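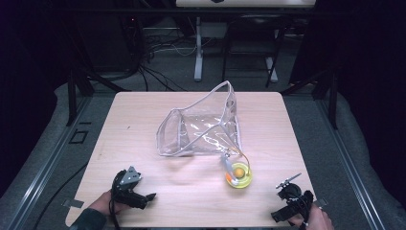 Every February my inbox fills up with videos of robots doing chores. A machine folds a towel. A machine puts a mug in a rack. The music swells, a logo comes up, and somebody in the comments says goodbye to the warehouse worker. I ran a packing line for six years before I started writing this column, and I would like to ask these people if they have ever tried to put something in a bag.

I mean a soft bag. A box is a gentleman. It stands where you leave it, its opening is the same size it was a minute ago, and you can write down where its corners are. A clear vinyl pouch has no such manners. The mouth sags, one side sticks to the other, and the light bounces off every crease so that even a person has to tilt his head to find the edge. You deal with this all day without thinking. You blow in it, you hook a finger in the lip, you give it a shake.

Callex, which sells a bagging cell to small manufacturers, told a trade audience last year that its system handles "the full range of flexible packaging." I went to see one at the Selleck plant, where they pack small parts and giveaways. It did very well on flat mailers fed from a roll, with the mouth held open by a puff of air. The loose pouches were being filled at a bench on the other side of the aisle, by hand, as they were when I did the job.

"It does the bags it likes," said Rekha Mishra, who runs that shift. She wasn't complaining. The cell does 1,000 mailers on a good morning and she is glad to have it. But she has learned to ask salesmen one question, "Can I bring my own bags to the demo?", and she says it shortens the meeting. 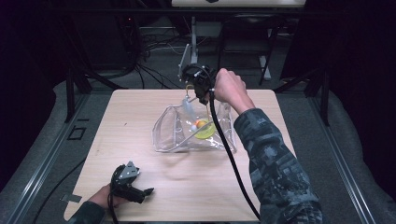

The current answer to all this is teaching by example. You don't program the motion, you have people do the job with grippers in their hands, over and over, and feed the results to a computer until it gets the idea. Wukex is betting on it and so is half the industry. I think it's the most sensible thing the field has come up with, and I also think it shows how far there is to go. Look at what the job has been cut down to: one clear bag, open on a small table, a yellow-green disc in it with a little orange ball on top, a white ball next to that, and one thin finger dangling down into the plastic. The smarts in that arrangement belong to whoever is attached to the camouflage sleeve. Take away the fingertips and a grown adult still knows that a ball rolls and a bag wall gives. The open question is how much of that knowing gets passed along, and I haven't seen a number I trust.

I have seen numbers I don't. Eighty percent is a popular one. It sounds like a B minus until you stand next to it. At 80 percent, one bag in five is on the floor, or half filled, or shut with something caught in the seam, and a person has to notice and fix it. That person costs what a packer costs. For the arithmetic to work you need the machine to fail so seldom that one worker can look after 3 or 4 of them, and the demo reel won't tell you that because a demo reel is made of the good tries.

Housework is worse. A factory can at least pick one bag and order it by the truckload. My kitchen drawer has bread bags, zipper bags with bad zippers, and a thing that a set of curtains came in that my wife won't let me throw out. No two are in the same state twice. Rajput has a home model on the way that is supposed to "tidy," and I notice the brochure shows it carrying a tray.

I'm not saying never. I was wrong about the palletizers — I said they'd be gone in a year, and they outlasted me. If somebody shows me a machine that can take a crumpled pouch out of a pile, find the mouth, put in two round things that want to roll, and close it, for a whole shift, with the pouch chosen by Rekha, I'll write the nice column. Until then I would hold off on telling any packer that the job is going away.

Comments (3)

linelead_tom
The one in five thing is dead on. We had a cell that needed a babysitter and the babysitter was me.

Parvati K.
You're too hard on the teaching approach. Text software looked silly too until there was enough data. Bags are a harder problem but it's the same kind of bet.

oldshrinkwrap
What's wrong with keeping the curtain bag? Those are good bags.

Search this site
Enter keyword
Go

Related
Why your dishwasher is still the best robot in the house
What the Selleck tour didn't cover
Palletizers: I take it back
Letters on self-checkout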